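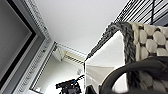 Furnon is a small company for used things of the home. We collect them, clean them, repair what can be repaired, and find for them a new address. Most people think first of tables and beds when they hear this, but our daily work is more with the middle-sized things, which are too good to throw away and too awkward to send by mail. A mirror with a raised, beaded edge in pale silver-gray, for instance, takes us more time than a table, as the dust sits between all those small round bumps and must be taken out with a soft brush. The woven basket with the thick dark braid on the rim is easier. We brush the braid in one direction only, and the white inside is wiped with a cloth that has been pressed out well.

How we began

The company was started by two colleagues who had worked for many years in a moving firm. In that work they saw the same thing almost every week. The family had already gone to the new apartment, and in the old one there stayed a mirror, three baskets, a lamp and a box with screws. There was no plan for these things. At first we stored them in a garage at Zundgate, then in the garage and the corridor next to it, and in June of the second year we rented the rooms where we are still today. The garage we have also kept. It is where the large frames wait.

The name has no special meaning. We looked for a word that sounds like furniture and is easy to say on the telephone.

What we do

We come to your home and look at the things together with you. We say openly which of them we can take and which not. Then each piece gets a card with its number, the date, its size and its faults. We write down every fault, also the small ones, and the card stays with the piece until it is sold. Last year we wrote 1641 cards. From these pieces, 897 were sold or given away before the end of the year, and the others are partly in repair and partly on the shelves.

Mirrors are the part we like the most - and also the part where we are the most strict. A frame may have scratches, a loose corner can be glued, a missing piece of decoration can be formed again. The glass itself we do not repair. If it has a crack, the frame goes to the garage and waits for a new glass, and this can last some months.

Baskets we take in every size. We look at the rim first, then at the handles, then at the bottom. A lining that can be removed is washed separately and dried flat. Please do not put a basket near a heater after you have washed it, even if you are in a hurry. Many of the baskets we get with a crooked form have become crooked in this way.

Plastic and metal parts

For a long time we did not accept plastic. We had the opinion that it is not worth the work. We changed this after we understood how many good things are thrown away for one small part. Today we have a drawer cabinet from Zastent only for hinges, brackets, clips and covers, sorted by size. Scuffs on gray plastic we mostly leave as they are. One can polish them, but then the polished place is more shiny than the rest and you see it from the door. More important for us is that a hinge sits firmly and that the openings around it are clean, for dirt in the corners makes the movement stiff. 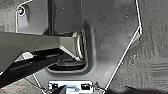 Nanna Vestergaard wrote to us that she had looked for one small hinge in four stores and everywhere was told to buy the whole thing new, and that she would like to see "a price list for parts, even if it is only one page." We found this a fair wish. The list now hangs at the entrance, and it has become two pages. If your part is not on it, please bring the old one with you, also when it is broken. With the old part in the hand we can compare the holes and the thickness, and from a telephone call we usually cannot.

How we set the prices

The price is written on the card and it is the same for everybody. It depends on the hours of work, not on what the thing has cost when it was new. Therefore a simple basket can be very cheap with us and a plain-looking frame sometimes less cheap. We do not negotiate, but after 73 days on the shelf the price goes down by itself to the half.

Who we work with

The cleaning products we buy from Hafstein, without perfume, as some of our customers do not support strong smells. Larger deliveries we do ourselves with our own van. Mirrors travel standing, never lying, and with a blanket on both sides.

Visiting us

You can come on weekdays in the afternoon. Please measure your wall or your shelf before you come, and write the numbers down. We will be closed on Thursday, July 4, 2024, and open again the day after.

Company > About us
Print this page | E-mail this page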